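Anmont Kitchens - Equipment Planning Group
Minutes of the meeting held on Thursday at 2 pm, upstairs meeting room 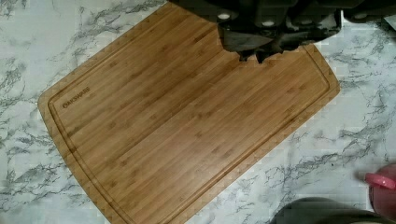

Gripper over the bamboo board on the marble-pattern worktop.

Present: Hjørdis Boström (chair), Production, Finance, Maintenance, Hygiene, Purchasing (minutes)
Apologies: Training

1. Minutes of the last meeting
Agreed, with one correction. Item 5 said the group "supported" buying a second arm. Finance asked for this to be changed to "discussed", as no vote was taken. Changed.

2. Matters arising
The floor sockets on the prep side have still not been tested. Maintenance has chased the electrician twice. Carried forward.
The spare key to the equipment store has been found.

3. Duta arm: proposal for a second unit
Production spoke to the paper sent out beforehand. The proposal is to buy a second Duta arm and gripper through Devadiga for the board and container work at the prep counter, and to have it in place before the December rush.

The chair said she had read the paper twice and could not find in it what the first arm has saved us. Production said the figures were hard to separate from the staffing changes over the same period. The chair said that was her point.

Hygiene asked how the fingertips are to be cleaned between jobs, particularly where the gripper works low over a board that food will go on. The juice groove is already awkward to clean by hand, and the gripper housing has more corners in it than the board does. The Devadiga leaflet says "wipe down", with no mention of which products may be used. Hygiene will not sign off a second unit on the strength of a leaflet.

Maintenance noted that the marble-pattern worktop is glossy and asked whether glare from the overhead lights would trouble the wrist camera. Production did not think so. Maintenance asked if this had been tested or was an opinion. It was an opinion. To be tested with the lights full on and with the blinds open.

There was some discussion of boards. Purchasing asked why we would pay for an arm and then have it work with bamboo boards, when plastic ones are easier to replace and all the same size. Production prefers bamboo because the arm's settings were made with it. The chair asked whether changing the board would mean paying for the settings to be done again. Production to find out. Several members felt this should have been in the paper.

4. Costs
Devadiga has quoted £4,000 for the second unit. Finance pointed out that this leaves out the following:
Mounting plate and fixings, £593
Replacement fingertips, £300 a set
Delivery, not quoted
Training, described as "included" but with no hours given

Finance asked how long a set of fingertips lasts. Devadiga's answer by email was that it depends on use. Finance said she could not put "depends on use" in a budget line and would enter 2 sets for the year unless told otherwise - and she expects that to be too few.

Purchasing has asked Faller for a price on a comparable unit. Faller will only quote after a site visit, and the visit is charged for if we do not buy. The group did not like this. Purchasing to ask again, and to say that we are asking other suppliers.

Production asked that the money at least be set aside so that the December date is not lost. The chair was against it. In her experience money that has been set aside gets spent, and the December date is Devadiga's and has no bearing on our own work. Finance agreed. Production asked for his disagreement to be recorded.

Decision: no money to be set aside at this stage. The proposal may come back with the missing costs and a proper record of what the first arm does in a working week, including stoppages and the time staff spend standing next to it.

5. Service contract, first unit
The contract is due for renewal. The new terms drop the call-out promise from next working day to "as soon as practicable", for the same fee. Maintenance would sooner have the old wording or a lower price. Chair to write.

6. Any other business
Hygiene asked that bottles and tubs be kept off the prep counter while the arm is being set up. Agreed.
Purchasing reported that the label printer is nearly out of ribbon and the usual type has been discontinued.

Actions
Production: weekly record for the first arm; cost of new settings if boards change
Maintenance: glare test; floor sockets
Hygiene: written cleaning instructions from Devadiga, with named products
Purchasing: Faller quote; printer ribbon; delivery cost
Finance: revised costs sheet
H. Boström: letter on service contract

Next meeting to be arranged once the weekly record is in.
The meeting closed at 3.25 pm.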